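Last updated: August

Workshop diary: the simulated bench

Back on the Lastorham build after tea, and still not convinced. The plan is that we get the arm right in simulation, then spend money on the real thing for the shared workshop. So far the simulation has had all my evenings and the real bench has a vice on it and a broken lamp.

Tonight I ran the Reveck planner against the table room again. 200 attempts set going before I ate. The log says 2483 lines, most of them the same warning about joint limits, and I have stopped reading those. The summary gave me a success score that I don't believe. It counts a grasp as soon as the fingers close on something, and I have watched it close on the wrong something more than once this month.

I moved the grip force down to 25 and it made no difference I could see. Ledesma's notes say to leave it alone. Ledesma's notes also say the whole setup takes an afternoon.

My main grumble is the clutter. Everyone at the workshop likes a busy table because it looks clever when the arm copes. I'd sooner see it pick up one plain block every time. The candle holder is the worst, being narrow in the middle and wide at the ends, and the statue has far too many limbs for two fingers.

Saved these before shutting down, all from the table room. 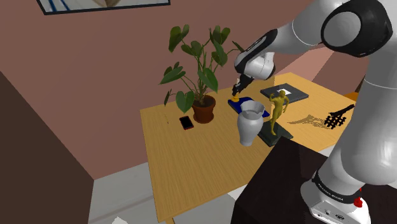
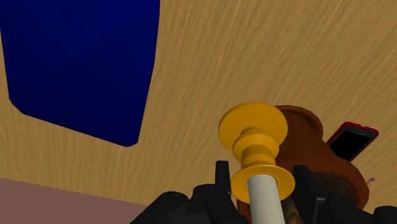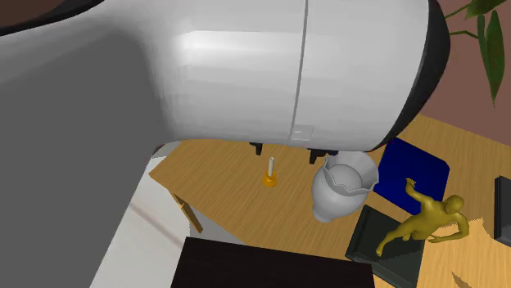

To do before next time

- Change what counts as a grasp
- Silence the joint warning
- Try seed 736 again with the wrist camera view open
- Ask if the Filtdale bench is strong enough for any arm at all, as I doubt it

Recent entries
Filtdale bench, second coat
Reveck install, attempt three
Why I don't trust the score

Contact | Copyright Lastorham workshop diary | Back to top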